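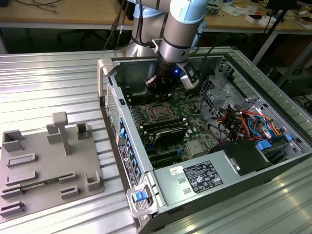
Who decides what the arm works on each day?

The bench staff do. They pick the units at the start of the shift and can pull any of them back to a manual bench without asking a supervisor.

Progress report, Breltitley refurbishing shop
Submitted to the Lastham workplace fund, 1/23/18
Prepared by Satish D'Souza, shop manager

Work since the October report

The arm has been on desktop towers for the whole period. Cases are opened by hand, the side panel comes off, and the tower is laid flat on the aluminum table before the arm is started. We had hoped to have the arm take off the panels too, but there are too many kinds of latch coming in, and a person does it in a few seconds. We have dropped that from the plan.

In this period 127 towers went through the cell, against a target of 125. Of those, 12 were stopped partway and finished by hand. Most of the stops were over wiring. Where the leads from the power supply lie across the parts we want, the arm can't be relied on to get past them, and staff now tie the bundle back first if they see it will be a problem. Memory and add-in cards are going well.

The fixture plate has been printed again. The first one had mounts that were too tight and people were forcing boards into them. Small boards now stand in the slotted rails until someone is free to test them.

What has changed for staff

There are 5 people on the teardown side, the same as before the grant. Nobody has lost hours. Two of them now spend most of the shift at the test bench, which was always where our backlog sat. The other three take turns at the cell, half a shift each.

The turns were their idea. In the first weeks we had one operator on the cell all day, and she told us it was dull and that her neck hurt from watching it. Half shifts have fixed the first complaint. For the second we have raised the monitor and ordered a taller stool, which has not come yet.

Sore wrists were the main reason we applied. Staff report less of this on cell days. They don't report any change on manual days, and laptops are still all manual.

Pay was raised at the staff meeting. Operators asked whether running the cell counts as a higher grade. I think it should, and I have sent a proposal to Mathias in the main office. There is no answer so far.

Training

Olia has trained all three operators on starting, stopping and clearing the cell. She is the only one who can edit the pick routines, so when she is out we run only the models already set up. A second person will start learning this next month — the course fee is within the current budget.

Spending

We are under on parts and over on electrical work, as the bench needed its own circuit. I would like to move the difference between the two lines and need your approval in writing.

Next period

Finish the written procedure for tying back wiring. Get the second routine editor trained. Settle the grade question. Trial small form factor cases, one model only to begin with.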